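Robot club, week whatever

November 20, 2022

I said in June that I'd give the robotics club at my daughter's school a fair go before I complained about it. I've now sat through enough Thursday sessions on a plastic chair to feel I've done my bit.

The short version is that there's no robot. There's a simulator. The kids enter a competition called Skurkinard, where each team gets a pretend house and a pretend arm, and the arm has to pick things up and put them where they belong. The club's entry is called Dunne, because Brittany Lévesque (she runs the thing, and she's lovely, and none of this is aimed at her) asked for a name and somebody yelled "done". 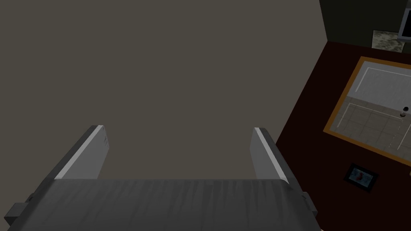 My complaint, such as it is, goes like this. The flyer promised "hands-on engineering". What my kid does with her hands is type. She drives the arm through a task with the keyboard, saves the run, then does it again, and the pile of runs gets fed to a program that's meant to learn from them. The team has 436 saved so far. Brittany threw out 205 because the gripper went through something solid or wandered off and sulked at a wall. I asked whether the other teams were as fussy and she gave me a look that I took to mean no.

I'm told this is how the grown-ups do it too. Maybe so. I spent 20 years fixing commercial fridges and I've never met a compressor that behaved the way it did in the manual, so you'll forgive me for wondering what happens when one of these programs meets a real cupboard door with a dodgy hinge.

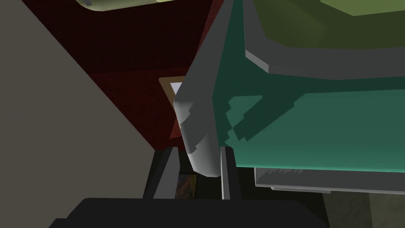 To be fair to the kids, they argue about the right stuff. Mansa Bawa, who's in Year 9 and does most of the code, got stuck into the judges' scoring sheet last week. You get full marks if the object ends up in the target zone, and it doesn't matter if you knocked over half the house on the way. He reckons that's rubbish and wrote to the organisers in Pinuvstead to say so. They sent back a form letter. I thought his email was better than anything on the flyer.

My daughter mostly wants to know why the shadows have stairs in them. Nobody had a good answer. It's a cheap setting, apparently, so the school laptops don't fall over. They still fall over — I watched 2 of them go in the same session, and the fans sound like a hair dryer.
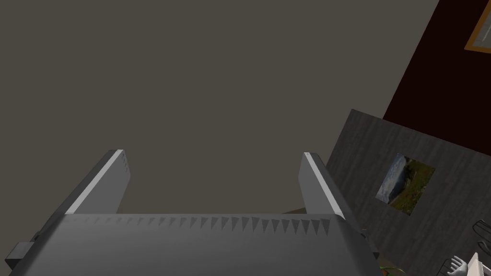
Dunne with its fingers open and nothing between them.

The regional round is at Nirnadico and I've been roped in to drive. Parents get to watch a screen in the hall. I asked if there'd be an actual arm anywhere in the building and Brittany said there might be one on the sponsor's table, behind a rope.

Would I sign her up again? Probably, yes. She comes home cranky about something she nearly had working, and I recognise that mood. I'd still like the word "hands-on" taken off the flyer, and I've told the school office as much. They said to put it in writing.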